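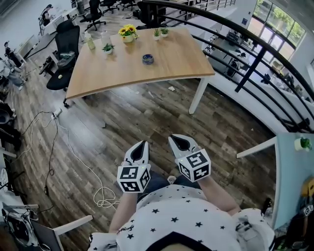 Sandamali Herath wrote back before I'd even had my coffee, to say that the rear shock was never the problem on the Mokgethi and that if I'd look at the steering head bearings first I would save myself an afternoon. So that's where I started, and I owe her a pie, because the lower bearing had a notch in it you could feel dead center with the front wheel off the ground.

August, workshop notebook
By the bench

Going back a bit for whoever reads this next. The bike came home from the Clestby track day with a complaint of "vague on the brakes into turn four, nervous on the way out," and I'd written down rear ride height as the likely thing because we had changed it the week before. Sandamali rode the same bike in the second session and said it felt fine in the rear and lazy to the left. I should have listened a little harder to the "to the left" part!

Front end came apart without much fuss. Top nut was barely more than finger tight, and I suspect that is on me from the spring rebuild (I have a note here saying "recheck after first outing" and no tick beside it). Upper bearing is okay, a bit dry. Lower race is marked in a row of little dents right where the rollers sit when you're going straight. Ordered a set of tapered ones from Lomix, who had them on the shelf, bless them, and pressed the old race out with the long drift and a good deal of patience. The new race went in the freezer overnight and dropped in so sweetly that I checked twice to make sure it was seated.

Fork oil while we were in there. It had 3,000 miles on it and came out the color of dishwater, with a smell I'd like to forget. Left leg was low, the right one about where it should be. Seals look healthy and I have left them alone. Both legs now filled to the same height with the springs out and the tubes fully down, which I'm writing out in full as we've had two versions of that measurement on the wall all summer and somebody, probably me again, has used the wrong one. I've taken the old sheet down.

Pads: the fronts are at the point where I'd run them one more day and then toss them. Rotor is straight. Bled the front anyway and got one sad little bubble.

Weighed the bike on the borrowed corner scales with fuel in, no rider, and got 46 percent of it on the back wheel, which is more nose-heavy than I remember from last year. Could be the new battery position. Could be the scales, too, they're not the youngest. Would like Sandamali to sit on it in full gear and do it over before we touch the springs.

Took it up to Ikcombe in the evening for a shakedown in the paddock and a few gentle laps behind the school group. Much happier. It falls into left-handers the way it falls into rights, and the bars come back on their own. Still a small shimmy over the bump before the bridge, but that was there on the old tires as well and I'm not chasing it until we've put fresh ones on.

To do: recheck the head nut torque (tick it this time, please), grease for the upper bearing, pads, ask Lomix about the dust seal they left out of the packet. The bill for the set is in the drawer under number 261.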